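# Sorting a week's fruit before it sorts itself

The market bag gets emptied onto the kitchen table and then stays there, which is how most fruit dies in this house. I have been doing the following on market day for a few years now, and I throw out a good deal less than I used to. It takes as long as a kettle does.

## What you need

- A table with a cloth you don't mind getting sticky
- One large flat tray or platter
- The fridge, with some room in it (good luck)
- A dish towel

## Step 1: Get everything out

All of it, including last week's survivors. Spread it out so that nothing is stacked on anything else. Fruit bruises where it touches, and a pile always has one soft plum at the bottom working on its neighbors.

Open any plastic clamshells and leave the lids back while you work. Tip out a few of whatever is inside and check underneath, where the mold lives.

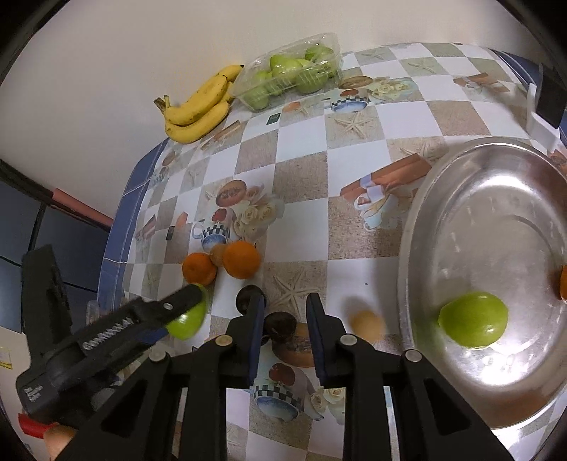

*Bananas at the back by the wall, small green fruit in the open clamshell, and the tray just getting started.*

## Step 2: Make three groups

**Eat now.** Bananas with brown speckles, anything that gives when you press near the stem, anything you are already making excuses for.

**Eat this week.** Mandarins, ripe kiwis, most plums. Kiwis are sneaky. They are rocks on Monday and soup by the weekend, so press them every day.

**Will outlive us all.** Apples. An apple in the fridge will wait for you through a long illness.

Samran Boonyarit, who taught me this at a preserving class in Utcombe, adds a fourth group called "jam." I don't make jam. I have a jar of sugar syrup from October that says I tried.

## Step 3: Load the tray

Use something wide with a rim. I like stainless steel, as it wipes clean and doesn't hold the smell of whatever went wrong last time. Mine cost 345 at Zou, in a currency I had not finished converting when I paid.

Put fruit on in a single layer, starting with an apple or an orange at the edge and working inward. Leave gaps. The tray is for fruit you want people to see and take, so the ugly ones go toward the front, where somebody will grab them without looking.

## Step 4: Keep the bananas away

Bananas give off ethylene gas, and apples do too. Park the bananas at the far end of the table — against a wall is fine — and keep them off the tray. If you have a hard avocado, put it in with them and they'll finally be useful.

## Step 5: Fridge the rest

Don't wash anything yet. Dry fruit keeps, damp fruit grows fur. Line the drawer with the dish towel, put the apples in, and rinse each one when you eat it.

Check the tray again in two days.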